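Firkden Opens Its Hands-On Teaching Floor to Outside Groups

Visitors will be able to show a robot a household task with their own hands, no programming needed

DREDDEN, 17th October — Firkden, the company behind the Merer teaching kit, is very happy to announce that its teaching floor in Dredden is now taking bookings from outside research groups, college classes and small firms that would like to try showing a robot a task by hand. We have been looking forward to writing this announcement for a long while, and those of you who have been asking us at every open evening when you could come and have a proper go, well, thank you for your patience, and the answer is now.

The new program is called Millet. It grew out of our own daily work, in which people sit or stand beside a bed or a table and do the ordinary jobs of a home (folding, smoothing, picking up, putting away) with a gripper held in the hand. The gripper opens and closes much as a robot's would, and what it sees and how it moves are saved as the person works. Those recordings are then used to train a robot to attempt the same job. For tasks that are better taught from the robot's side, visitors can put on a headset, take a controller in each hand and move a robot's arms remotely.

"People come in expecting a long lecture and a thick manual, and I'm always pleased to see how soon they're just getting on with it," said Danica Murín, who leads the teaching floor at Firkden. "You already know how to handle a shirt. You've been doing it since you were small! What we help you with is doing it through a pair of stiff fingers, at an even pace, and then doing it again with the shirt lying a different way, and again after that. It's pleasant work once you settle into it, and I say that as someone who has done a great deal of it."

Cloth is where most groups will begin. It never lands the same way twice, it hides its own corners, and it asks for a light touch, so a robot needs to be shown a wide variety of folds and heaps before it can make much of a new one. Our own cloth collection now stands at 1,974 recorded demonstrations, and groups who join Millet may use all of them alongside whatever they record themselves. 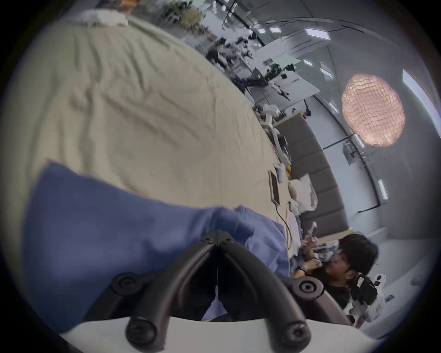
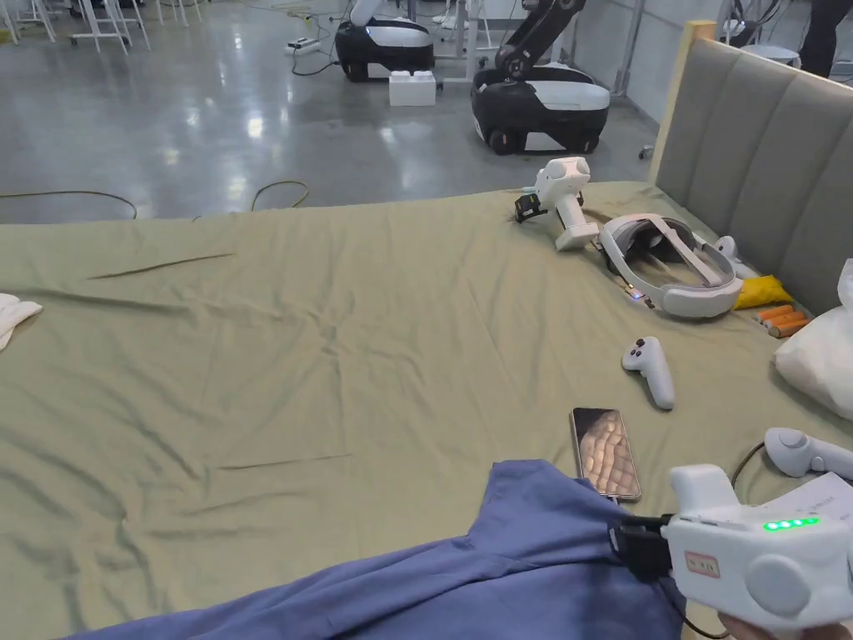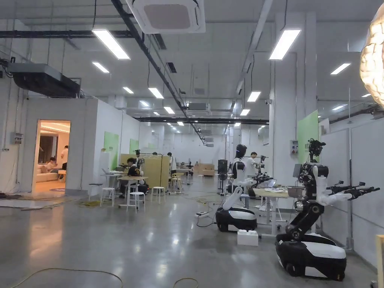

Teaching by hand at Firkden: blue cloth and hand-held grippers in the first two views, and mobile robots on the main floor in the third.

A Millet booking runs for one full day. The morning is given over to practice with the hand-held grippers, with one of our staff close by to answer questions and to help with grip and pace. After lunch, groups choose their own task and record it, or move over to remote control if that suits their project better. Everyone goes home with a copy of their recordings and a short written report on which ones our team thinks are good enough to train from, and why the others fell short. We do try to be kind in these reports — a fumbled fold is still worth talking over, and we have all made plenty.

Groups are welcome to bring their own objects. We ask only that these be clean, free of sharp edges and no heavier than a person would comfortably lift with one hand, and that you let us know beforehand what they are so that we can set up a suitable surface.

The first season offers 50 booked days, and 138 people tried the program during its trial run over the summer. Among them was Gobnait Fitzgerald, who teaches textile care at a college near Dredden and brought along a class of second-year students.

"My students know fabric very well and had never been near a robot, and I did wonder how the day would go," said Fitzgerald. "By the middle of the morning they were arguing over the right way to take hold of a sleeve, which is the same argument they have in my classroom, so I felt quite at home. The staff listened to them, too. One of the girls suggested starting from the collar, and they let her record it her way and kept it."

That suggestion, we are glad to say, has since found its way into the practice sheet that every new group receives in the morning.

The cost of a day is $700 for a group, including use of the grippers, headsets and controllers, staff time, and a hot lunch in our kitchen. Classes from public schools and colleges may ask about a reduced rate, and we would encourage them to do so, as we have put money aside for exactly this. Bookings are open for dates through December, with the spring calendar to follow once we have heard from the first groups about what they would like more of.

To ask about a date, or simply to talk over whether your task would be a good fit, please write to the Millet desk at Firkden in Dredden or telephone during office hours. Members of the press who wish to visit the teaching floor and try a gripper for themselves are warmly invited to arrange a time with Danica Murín.

About Firkden

Firkden makes tools and runs training for people who teach robots by demonstration. Its Merer kit, made up of hand-held grippers and the software that goes with them, is designed and supported by the company's own staff in Dredden.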